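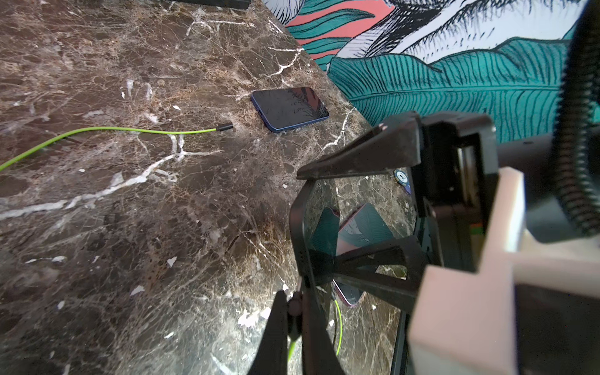

Figure 1. Wrist view from the cable insertion task, with the connector lying short of the phone and the gripper mirror at right.

Ziltuvness Project: Progress Report to the Taheri Fund
Reporting period ending 26 December 2021

1. Work completed

Collection of insertion demonstrations continued at the Voltville site. The set now holds 337 demonstrations that passed review, recorded on counters and tables with different surfaces. Veined and polished stone was given priority this period. In October the cable segmenter often marked light veins as cable, and glare on the polish produced false edges near the connector.

The mirror beside the fingers gives the policy a second view of the phone and the cable from the single wrist camera. The mirror area is cropped, flipped left to right and passed to the network as a separate input. Text and markings inside it read in reverse before the flip, and two early recordings were processed without it. Both have been redone.

2. Results

Three versions of the policy were compared: main view only, main view plus mirror crop, and main view plus mirror crop with depth estimated from the pair. The second version was the most reliable at lining up the plug. The third gained nothing further on stone and was slower to run. Failures in all versions fall mostly into two groups: the connector is grasped at a tilt, or it is rotated about its long axis and meets the port the wrong way round.

Dark, switched-off screens remain a problem. Wall patterns reflected in the glass are sometimes taken for objects on the counter. Masking the screen area removed most of these errors in replay, but has not been tested on the arm.

3. Changes to plan

The Clotumden comparison has been moved to the next period. Calibration of the mirror angle drifts after about 35 insertions, and a stiffer mount is being made. Until it is fitted, calibration is repeated at the start of every session.

4. Next period

- Fit the new mount and repeat the drift test
- Extend the set to 900 demonstrations
- Run the screen mask on the arm with 4 phone models
- Begin the Clotumden comparison

No change to the budget is requested.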